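4.2 Does an open case make a repairable machine?

The claim we met most often in the trade literature is that business desktops of this type can be stripped "in minutes" by anyone with a screwdriver. We are not persuaded. The figure usually comes from Givari's guide for refurbishers, which gives 9 minutes from closed case to bare board, and it has been repeated by Pelance and others without any account of who did the work, or how many machines were tried. A timing with no sample behind it is hard to use.

Our own doubts start with what is counted as the beginning. Taking off the side panel is treated as the difficult step, and once the inside is in view the rest is assumed to follow. Yet the panel tells us very little. With the tower on its side, as in Figure 11, the board and its memory slots face upwards and look easy to get at, but the power supply still takes up a good deal of the lower part of the case, and cables hang down towards the board. Clips in place of screws help with expansion cards – they do nothing for the cables.

The second difficulty is the state of the machines. The Hjaltested depot logged 3000 desktops up to February, and its records use a single word, "complete", for anything with a board and a power supply. A case with an empty processor socket would pass under that heading. So would one with no memory at all. Any dismantling time worked out from such records mixes full machines with others that had already been partly stripped, and the second kind will of course come apart faster. We asked for the entries to be split and were told that this could not be done after the fact.

The Wastodow survey is more careful, though it too leaves out time spent on sorting parts once they are out of the case. Its authors call this "handling" and set it aside. We think it belongs in the total, and we have left their times out of Table 9 until the two can be put on the same footing.

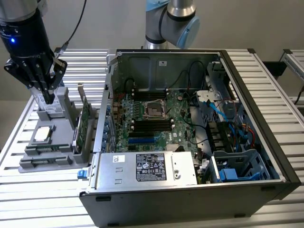

Figure 11. Desktop tower on its side with the side panel removed; the processor socket is empty.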